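Notburga Riedl picks up on the second ring and she's already laughing. She has just come out of a rehearsal where her drummer dropped a stick, caught it with his other hand and kept going, and she wants me to know about it before we talk about anything else. So that's how my call with my favorite singer of the year started!

If you've missed her so far, catch up fast. Her second album, Nikumdale, is out on 4th October, and I've had it on repeat for two weeks (sorry, neighbors). It's darker than the first one, with a lot more synth, and the ballads are huge.

"I was so tired of being the girl with the acoustic guitar," she tells me. "I like that girl, she paid my rent. But I'd go home and listen to dance music all night, so who was I kidding?" 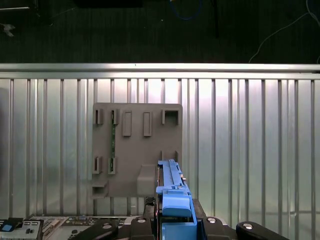

Blue plastic part in a black gripper, gray panel behind.

She wrote 60 songs for this record and kept eleven. I ask if that hurt, and she groans.

"There's one called Asen that I cried over. It was on the album, then it was off, then it was on again for one afternoon. My producer, Alois Lehner, finally said, 'Notburga, it's two good choruses fighting each other.' And he was right, which I hate."

Will we ever hear it? She thinks so. There's talk of a deluxe edition in November, and if Asen isn't on there I'm going to start a petition.

The lead single, Hubmann, is the one you've probably heard already. It has that stuttering vocal right before the drop, and I was sure it was a studio trick. Nope, she sang it that way.

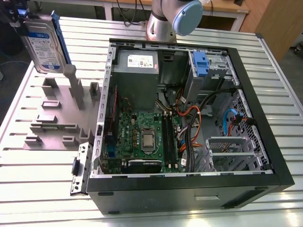

"I had a cold," she says. "I was only supposed to be doing a guide vocal so the guys had something to play to. We tried to redo it when I was healthy and it sounded like a toothpaste commercial. So the cold stays. You can hear me sniff at the end if you turn it up."

I did turn it up, and you can. It's at the very end, right after the last piano note.

We get to talking about the tour, and this is where she really takes off. She's playing 21 dates, mostly small rooms, and the smallest one holds 300 people. Flurina Steiner is opening for the whole run, which made me squeal a little because her EP is gorgeous – go find it if you haven't.

"Flurina and I used to share a bill at this awful bar," Notburga says. "We got paid in fries. Now we have a van with heating in it! I keep touching the vents."
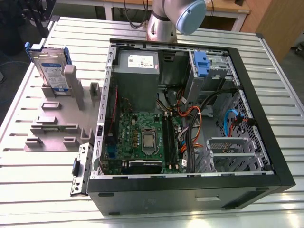

Open computer tower on its side, DELL logo on the board.

I had to ask about Clerken too, the seven-minute closer. It's slow, it's mostly piano and strings, and it's the one fans are already fighting over after the listening party. She knows.

"My mom skips it," she says. "She told me that on the phone, just like that. But I wanted one song where I didn't look at the clock. Ntombi Steyn did the strings and she brought in this cello line that made all of us shut up for a minute. After that I wasn't going to trim anything."

I'm on team Clerken, for the record. Give it headphones and a dark room.

By now we've gone way over our time and somebody is calling her name in the background. I squeeze in one more.
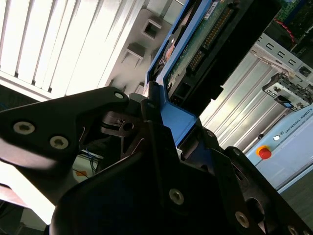 So which song is she most nervous to sing live?

"Hubmann, because of that stutter. I've practiced it in the shower, in the van, everywhere, and I get it maybe half the time. If I miss it, I'm just going to point the mic at the crowd and let them deal with it."

Then she yells "Coming!" at whoever it is, tells me to say hi at the merch table, and hangs up. I've got my ticket for opening night, and I'll be down at the front, ready to stutter if she needs me.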